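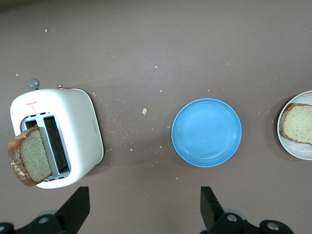
Torradeira branca, duas ranhuras, uma fatia na da esquerda. Migalhas entre ela e o prato azul.

1/ Fio sobre torradeiras e migalhas. A pergunta veio da Noelia Collado: porque é que a mesa fica neste estado se o pão já vem fatiado.

2/ Primeiro ponto: a migalha de cima da mesa não é a que faz estragos. Limpa-se em segundos. A que interessa é a que cai pela ranhura e fica no fundo, debaixo das resistências, a torrar outra vez em cada ciclo.

3/ O cheiro a queimado com o botão no mínimo costuma vir daí. Antes de culpar o termostato, desligar da tomada, deixar arrefecer e esvaziar a gaveta, se o modelo a tiver.

4/ Sem gaveta: virar ao contrário sobre o lava-loiça e bater na base com a mão aberta. Nada de facas, nada de garfos, nem com a ficha fora da tomada. Os fios da resistência deformam-se com pouco e depois tostam às riscas.

5/ Segundo ponto: formato da fatia. O pão de côdea grossa raramente entra direito. Na foto a fatia está inclinada para fora e boa parte sai para lá do corpo do aparelho. A zona que fica de fora não apanha calor da grelha.

6/ Solução que uso: cortar a fatia ao meio na transversal e meter as duas metades, uma em cada ranhura. Fica homogéneo. Inconveniente — mais uma face de corte, mais migalha.

7/ A farinha na côdea é outro assunto. Escurece antes do miolo e deixa um travo amargo. Passo um pincel seco por cima do caixote, não por cima da torradeira.

8/ Ranhura vazia: na maior parte dos modelos domésticos as resistências ligam todas, com uma fatia ou com duas. Alguns têm função de fatia única. Ver no manual antes de assumir.

9/ Pesei as migalhas da gaveta da minha durante fevereiro: 43 gramas. Uso diário, pão de mistura da Bruma, formato de 500 g. Não é um estudo, é uma balança de cozinha e um mês.

10/ A Despina Vukadinović pergunta pela potência. A minha é uma Lureck de 670 W, fraca para o tamanho. Demora, seca o miolo antes de dar cor. Para côdea grossa preferia mais potência e menos tempo.

11/ Para quem respondeu "usa o forno": 200 graus, grelha a meio, virar uma vez. Funciona bem para oito fatias. Para uma é gastar energia a aquecer uma caixa de ar.

12/ Limpeza da mesa, por ordem: primeiro pano seco ou escova, a juntar tudo para um prato. Só depois pano húmido. Ao contrário, a migalha fina empapa e cola. Em tampo mate nota-se mais, ficam marcas esbranquiçadas quando seca.

13/ Exterior branco brilhante: pano de microfibra bem torcido, detergente neutro, aparelho frio e desligado. O pó abrasivo tira o brilho e leva as letras impressas ao lado dos comandos.

14/ A Inmaculada Robles diz que põe um tabuleiro por baixo da torradeira. Aceitável, desde que seja metálico e não tape a ventilação da base. Os de plástico, não.

15/ Fica por ver a questão do pão congelado, que mexe com os tempos todos. Quando tiver medições ponho aqui.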